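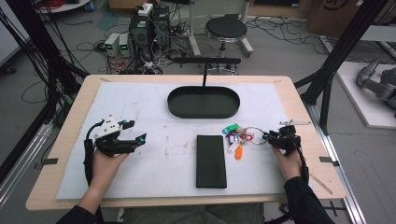

Two hand-held grippers at the demonstration table, with a phone, a set of keys and the tray.

In July I had the pleasure of attending the open afternoon at the Omthorpe robotics laboratory, at the invitation of Leena Nurmi, who coordinates its public program. I wish to record my impressions while they are fresh, and to thank the staff for the care with which the visit was arranged.

The afternoon began at 2 p.m. with a short address in the lobby. Visitors were then divided into groups of 18 and taken through three rooms. Mine started with the Saarinen room, where older arms are kept for teaching, and moved on to the workshop, which was unfortunately too noisy for much conversation. The last room housed the Cirano project, and it is this part of the visit that I found most instructive.

Cirano concerns the handling of small everyday objects. The work is done at a table covered with a white sheet, taped down at the sides. A person sits or stands at the front edge with a gripper in each hand and carries out an ordinary task, such as moving a phone or a bunch of keys to a tray. The movements are recorded and later used to train a robot arm to do the same. Oona Nieminen, who led the session, explained that the team had collected 500 recordings of this one task and intended to collect more before the autumn.

I had expected the tray task to be a simple matter. Ms. Nieminen pointed out that a phone lying face down on a flat surface offers very little for a pair of jaws to hold, and that keys change shape each time they are picked up. The set on the table carried tags in green, blue, purple, red, white and orange, and one member of our group asked whether the colors were meant to help the robot. She replied that they were there for the operators, who are asked to pick up the ring by a given tag in some of the recordings.

Visitors were invited to try the grippers for themselves. I accepted, and was given a few minutes of instruction first. The grip takes some getting used to – one tends to squeeze too early, before the jaws are properly on either side of the object. My first attempt with the keys was not a success. My second was slow, but the keys did arrive in the tray, and I was told that slow recordings are quite acceptable.

A question period of 30 minutes followed. Several guests from the Orkville technical college asked about the cost of the equipment and whether students could build similar grippers. Ms. Nurmi said that a short guide was being prepared and would be sent to everyone who had signed the visitor list. I was number 117 on that list, and the guide has not yet reached me.

Parking at Omthorpe is limited, and those planning to attend the next open afternoon would do well to take the bus. Registration is handled at the front desk.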